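Chapter 4
Paying for the Arm

Most people who set out to buy a robot arm begin with the arm. It is an understandable mistake. The arm has the nice brochure, the arm moves about at trade fairs, and the arm is the thing your director will want to stand beside on the day it arrives. It is also, in many projects, the easiest item on the list to price, so it gets priced first and everything else is pencilled in underneath as "sundries".

This chapter deals with the sundries. By the end of it you should be able to draw up a first-year budget for a single-arm installation, tell a purchase cost from a running cost, and read a supplier's quotation without nodding at the parts you have skipped.

We shall follow one case throughout. Skirkow, a firm that fits out and tests domestic kitchens, wants an arm that can pick up and put down ordinary household objects at worktop height. It has two quotations, one from Mensah and one from Stedamar. Mensah's is short and cheerful. Stedamar's runs to 30 pages and contains the word "excluding" more often than any reader would like. We shall see in section 4.3 which of them was the cheaper, and the answer will please no one who enjoys short documents.

Before asking for either quotation, Skirkow paid for simulation time. A simulated kitchen can be rearranged before lunch, and a simulated bowl costs nothing to drop. The sum was 419 pounds for the month of July, and it was the only line in the whole budget that came in exactly as planned. 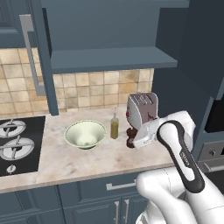

Should simulation be entered as part of the purchase price?

Enter it as a planning cost, on its own line and dated before the order. If it is folded into the purchase price, it vanishes when the purchase is delayed, and purchases are always delayed.

The next thing to settle is the gap between what a machine costs to own and what it costs to have in the room. Skirkow's first draft gave 80 per cent of the money to the arm and its controller. The rest was expected to cover mounting, guarding, wiring, training, spare finger pads, insurance and a service contract – a list which, read aloud at a Tuesday meeting, caused some silence. The second draft was better. The third was written after somebody measured the doorway.

Working through Skirkow's three drafts is the main business of section 4.1. You will need the blank budget sheet from the Skondum workbook, a pencil, and a willingness to cross things out.

4.1 What the quotation leaves out

A quotation is a promise about the items it names. Start, then, by writing down the items it does not.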